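The Index

Jozef Baert got the ticket at ten past four. The orders page at Vogler was taking 200 seconds to load, and the night shift in the warehouse started at six.

He opened the query. It had been written by someone at Flukside, the contractor before him, and it read the whole orders table every time a picker scanned a bin. When it was written there had been 700 orders in the table. Now there were that many before lunch.

He ran it on the test server and watched the plan come back. Full scan, full scan, sort. He wrote down the time on the pad next to the keyboard and reached for his coffee.

"Can you just restart it?" Takon asked. Takon ran the warehouse and had come up the stairs to ask in person.

"I can," Jozef said. "It'll be slow again by five."

"Then what?"

"It needs an index. Customer and ship date, in that order."

Takon looked at the screen as if the index might be on it. "How long?"

"To build? I don't know yet. The table locks while it builds."

"So nobody can scan."

"Right."

Takon sat down in the other chair. Downstairs a forklift backed up, beeping, and stopped.
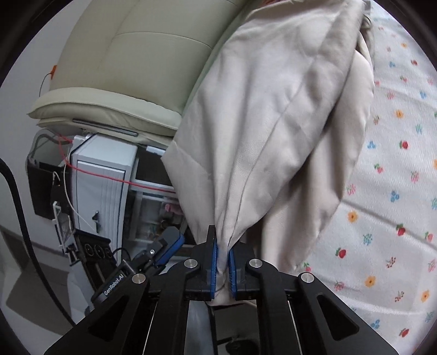 Jozef copied the table to the test server and built the index there first. It took 3 minutes. He ran the query again and it came back before he had let go of the key. He ran it once more with a different customer.

"Three minutes," he said. "I could do it at shift change."

"Do it at 5:50. They'll be at their lockers."

At 5:50 he typed the command and read it over twice – table name, column names, the semicolon. Takon stood behind him with his coat on. Jozef pressed Enter, and the cursor dropped to the next line and stayed there.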